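About Clamico

Clamico provides training in robot teaching. Our clients send us staff who know a job well, and we show them how to pass it on to a machine, either by guiding the arm by hand or by driving it from a remote control desk. No knowledge of programming is required.

The company was founded by Dilani Munasinghe and has its offices and teaching rooms at Ostholm. Each course begins in a simulated kitchen, where learners may repeat a movement as often as they wish before they are given charge of a real arm. Our library holds 635 recorded demonstrations, all of them reviewed by a tutor before use.

Course material: simulated kitchen and wrist views
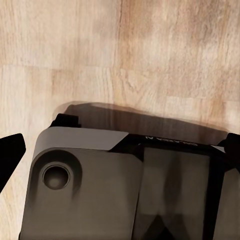
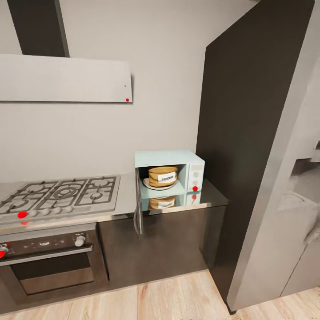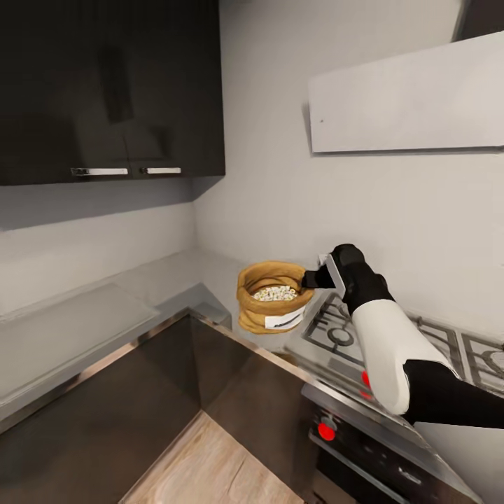
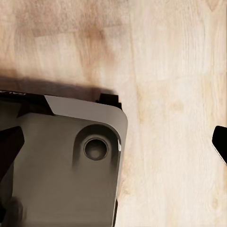

Imtiaz Gunawardena writes that he had expected the remote controls to be the hard part, and found that slowing down was harder. He adds that his first attempts were full of small corrections, that his tutor asked him to keep them in, and that he would have liked a longer session on the Saturday.

The full course lasts 70 hours and is taught in small groups. A shorter course, Flellivano, is offered to those who will review demonstrations but will not record them. Both may be taken at Ostholm or at the client's own premises.

Enquiries concerning places and fees should be addressed to the admissions office. Applications for the next intake close at the end of January.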